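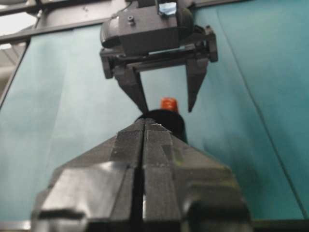

March
By the Wakament Young Readers desk

Why Lids and Caps Stay On

Think of how many things you opened today. You may have opened the toothpaste, a carton of milk, a water bottle and a marker before lunch. Each one had a lid or a cap, and each cap was holding something in or keeping something out.

A cap is a small part, and it is usually cheap to make. Without it, most containers would not be much use. Juice would spill in your backpack. Glue would turn hard. A felt-tip marker would stop writing.

What a cap has to do

The first job of a cap is to make a seal. A seal is a place where two parts press together so tightly that air or liquid can't get through. If you look inside the cap of a soda bottle, you may see a thin ring or a flat disk of softer plastic. When you turn the cap, that soft part gets squeezed against the top of the bottle. It fills in the tiny bumps and scratches that you can't see.

The second job is to come off when you want it to. This is harder than it sounds. A cap that is very tight keeps everything in, but a small child or a person with sore hands may not be able to open it. A cap that is very loose is easy to open and leaks.

Caps that twist

A twist cap has a raised line running around the inside. The line is called a thread, and it goes around and around like a slide at a playground. The neck of the bottle has a thread too. When you turn the cap, one thread slides along the other and the cap moves down a little with each turn.

The thread is a kind of ramp wrapped around a tube. Ramps let you move something with less force over a longer distance. Your hand moves a long way around the cap, and the cap moves only a short way down, so it presses very hard at the end. Some jars need less than one full turn. Other bottles need 2 or more.

Most twist caps close when you turn them to the right and open when you turn them to the left. People remember this as "righty tighty, lefty loosey."

Caps that snap

Marker caps do not usually have threads. You push them straight on and hear a click. Inside the cap is a small ridge, and on the marker there is another ridge or a shallow groove. When you push, the plastic bends a tiny bit, the ridge slips past, and the plastic springs back to its old shape. The springing back makes the click.

If you don't hear the click, the cap may not be all the way on. Air gets in and the ink at the tip dries. Ink is mostly liquid with color mixed in. The liquid goes off into the air, and the color is left stuck in the tip.

Many marker caps have a hole at the end. It is there for safety. If someone swallows a cap by accident, air may still be able to pass through. You should still never put a cap in your mouth.

Why you need two hands

Try this with an empty plastic bottle. Stand it on a table and try to unscrew the cap with one hand, without touching the bottle with anything else. The whole bottle will probably turn along with the cap.

To open it, one part has to stay still while the other part turns. One hand holds the bottle and the other turns the cap. The same thing is true of a snap cap, except that your hands pull in opposite directions.

Your fingers also need grip. Grip comes from friction, the rubbing force between two surfaces. Soap and oil lower friction, and that is why jars are hard to open with soapy hands. Many caps have little ridges on the outside to give your fingers something to catch on. A rubber glove or a damp cloth can help too.

Something to try

You will need 2 bottles with twist caps, some water and a sink.

Fill both bottles halfway. Close one cap as firmly as you can. Turn the other until it just starts to catch, then stop. Hold each bottle upside down over the sink and watch the edge of the cap. Then tighten the loose one a little at a time and see how far you have to turn it before the drips stop.

Dry the caps when you are done and put each one back on its own bottle. Caps from different bottles may look the same size, but their threads might not match.

Words to know

Seal: a tight join that keeps air or liquid from passing through.
Thread: the raised spiral line on a screw or twist cap.
Friction: the force that slows things down when they rub together.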